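Hora project - progress note no. 6, for Flonlow
29 July 2022

Dear Arturo,

You asked for something readable this time, so I'm leaving the spreadsheet to the accounts people and telling you about the Urkora visit, where a good part of this period's travel money went. I went with Štefanec from our side. We were there most of the day and came home with 14 pages of notes (mine are the messy ones!).

The visit

We skipped the slides, thank goodness, and went straight in to see the hand-held grippers at work. I'd pictured a big lab with cages and warning lights. What we got was an ordinary office room with a round table and the tools in people's hands - and I liked that a lot, because our own rooms look much the same.

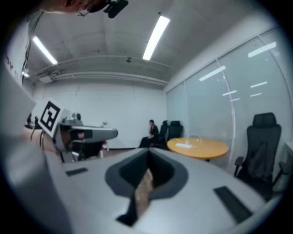 Demonstration room at Urkora, one gripper seen from the other. The square marker is at left.

Each person carries a gripper and does the job by hand, and the recordings are used later to train the arm. Their team had 127 usable recordings from the week before we came, all on small tabletop jobs. I asked how long a new person needs before their recordings are worth keeping, and the answer was 40 minutes of practice. That's far less than I put in our plan, so I'll be changing the training line in the budget.

I had a turn myself and was pretty clumsy. My wrist kept wanting to twist, and I let go too early more than once. Štefanec was much better at it and hasn't stopped mentioning it.

Cables came up again and again in the talk afterwards. We had nothing in our plan for keeping them tidy, so I've added a small amount for clips and longer leads.

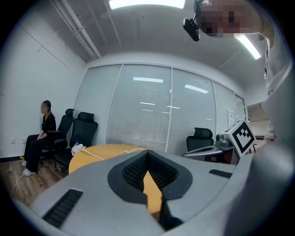
What happens next

Urkora will lend us a pair of grippers in September, and we'll pay the shipping out of the equipment line. I still need your okay on moving the leftover training money over to cover it - an email is fine.

Talk soon,
Project lead, Hora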